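1/5/22, Usgate workshop

Day two of checking the council's drainage claims against the paperwork. The deputy mayor told Umport residents in December that no complaint had been left unanswered. The complaints log, which his own office sent us, has 2147 entries. I sorted by the reply column and 700 came up blank. Asked the office. They say blank means "resolved by phone." No phone log, naturally.

Re-ran the sort after stripping duplicates (same street, same week). Still 700 blank, so the duplicates all got answered, some of them twice. Write to D'Souza ward and ask who handled those.

Opposition statement came in at 10. It calls the whole thing a cover-up and gets the name of the road wrong. Filed under "helpful."

To do:
- match blanks to Cirnton pump outages
- get the December speech transcript, the full one, the posted version skips the question period
- fix the date column, half of it is text 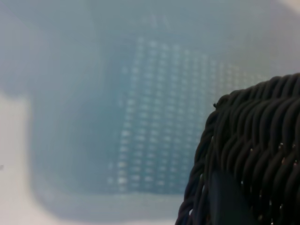
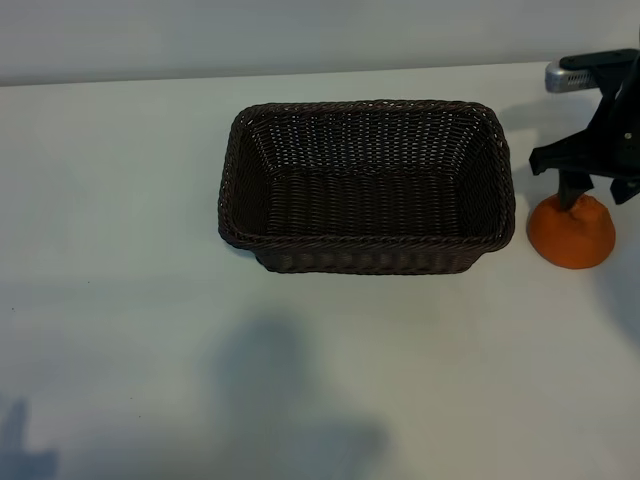
Bins and baskets, Usgate.

Pump outages: only 2 of the sheets are readable. The rest were scanned upside down and then, by the look of it, faxed. Requested again. Quoted wait is ten working days, same as last time, and last time it was a month.

Don't send the 700 to anyone until the Cirnton match is done. If half of them turn out to be the same pump, the headline changes.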